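Chapter 4
Currency Pairs and the Cost of Dealing

An exchange rate states the price of one currency in units of another. The first currency quoted is the base and the second is the counter currency. A dealer gives 2 prices: the bid, at which it buys the base, and the offer, at which it sells. The gap between them is the spread.

Take a furniture importer in Nandthorpe that must pay a supplier in Wiltau 400 units of foreign currency per item. If the counter currency weakens between order and payment, the sterling cost rises although the invoice is unchanged. Economists call this transaction exposure.
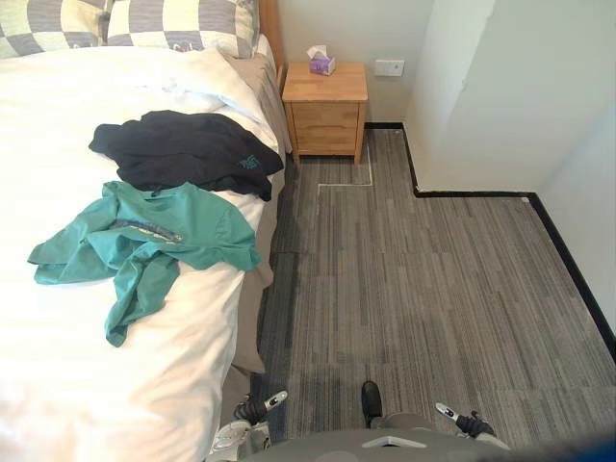 Exposure may be left open or covered by a forward contract, which fixes the rate today for delivery on a later date. The forward rate differs from the spot rate by an amount that reflects the interest rates of the two currencies. It is not a forecast. Section 4.1 derives the relationship, and Section 4.2 applies it to the accounts of Sturedum, an exporter with 653 open invoices at the end of May.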